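4.2. Montaje en el taller y ensayos previos

Tengo que confesar que empezamos por el sitio equivocado. Yo quería soldar y atornillar cuanto antes (la mesa del fondo del taller de Leltley estaba libre, ¡y eso pasa poquísimo!), pero Nest Maddocks me convenció de que primero probáramos todo en simulación, y menos mal. El brazo, que en casa llamamos Skutton, lleva una pinza de dos dedos impresa en mi cocina, y las primeras piezas me salieron tan torcidas que rehíce los soportes cuatro veces antes de que cerraran en paralelo.

La habitación virtual la montó Ikhsan Mangundap en un par de tardes, con paredes, suelo y hasta un cuadro, porque según él un fondo liso nos iba a dar resultados demasiado bonitos. Yo protesté por el tiempo que costaba renderizar aquello. Luego vi cómo cambiaba la detección de contornos al poner una pared oscura detrás de los objetos claros y dejé de protestar. En total guardamos 124 ensayos, todos con la misma versión del controlador, y descartamos 34 por un error mío en la calibración de la muñeca: había metido los grados donde iban radianes, un clásico.

Lo que más guerra nos dio fueron los objetos blandos. Una taza tiene un asa y un borde, y con eso el planificador se apaña; un saco, en cambio, ofrece una superficie abombada enorme y muy pocos sitios por donde agarrarlo con unos dedos tan gruesos como los nuestros. Slamet Sutanto propuso buscar siempre el cuello atado, y así lo dejamos en el planificador, con una penalización para las trayectorias que pasan demasiado cerca de cualquier objeto vecino (figura 3). 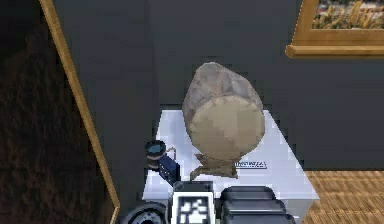

Figura 3. Ensayo simulado: saco y taza sobre la caja blanca, con la pinza en primer término.

La penalización la ajustamos a ojo, lo reconozco, subiéndola poquito a poco hasta que el brazo dejó de rozar cosas y antes de que se volviera tan miedoso que no se acercaba a nada. Ieuan Jarman prefería aprenderla de los datos y seguramente tenga razón, pero con un portátil de ocho años no nos daba para tanto. El valor final es el mismo que usamos en el brazo físico, cuyos resultados se comentan en la sección 5.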